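Blog > Around the House > Tables

A white table and a set of blocks

13 May 2021, by Naima Morsy

I finally finished the table I have been putting off since September. It's a plain white top on a Hasholm base, and it stands against the beige wall where the old bookcase used to be. I bought the top secondhand for 25 dollars. The base cost 70 new. The blocks came from my sister's attic and cost nothing except an afternoon of washing them in the sink.

The idea was to have one clear surface at a good height for building, sorting and whatever else comes up. The dining table was never going to work. Every time someone started something on it we had to move it an hour later to eat. 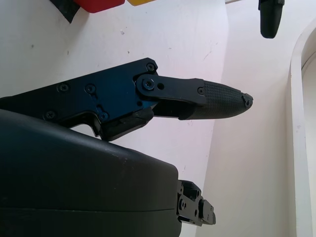
Putting the base together took most of a morning. The instructions are all drawings, and two of the steps have arrows that point at the wrong hole. I also learned that I prefer hex-socket screws to every other kind. Small dark ones like these, set flush in a blue plate, look tidy and don't catch on a sleeve. The Hasholm ones have big domed heads that stick out under the top, right where your knees go, and I plan to swap them. I want something better under the feet too. The black rubber with the fine grid of raised bumps is the texture I have in mind, and the smooth pads that came in the box are nothing like it. On our floor they slide if you lean on the table at all.

Sanaa Ragab wrote to me after my last post to say she glued sheet rubber under her table and trimmed it with a utility knife. I may try that. She used a Grinen sheet and says it has stayed put so far.

The white top is matte. I like that, but I should warn anyone thinking of the same thing that it picks up smudges. I wipe it with a damp cloth and a drop of dish soap. Pencil comes off. Crayon needs a second go, and there are a few small marks from the previous owner that I've stopped scrubbing at. A glossy top would probably be easier to clean, but I had one years ago and the glare from the window bothered me every afternoon. 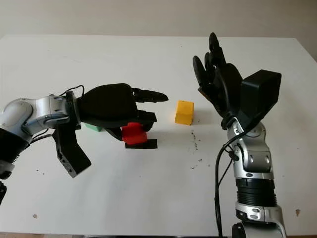
As for the blocks, I sorted them by color first and then gave that up and sorted by size. Color looks nice on the shelf for a day. Size is more useful when you want to build something, and the odd ones are easier to find. The red ones show up best on white, even from across the room. The yellow ones are all right. I did have a few pale ones, and they went back to my sister, along with anything that had a split corner.

Storage is still not settled. I have a Calteo bin that fits under the table, but it's 90 centimeters long and sticks out past the end of the base. Two shorter ones would be better. Tahiri makes one in gray that I might go and look at.

The wall needs paint at some point. I'm leaving it beige for now. Next up is the rubber for the feet, and I'll post the measurements when I've cut it.

Contact | © 2021 Naima Morsy | Back to top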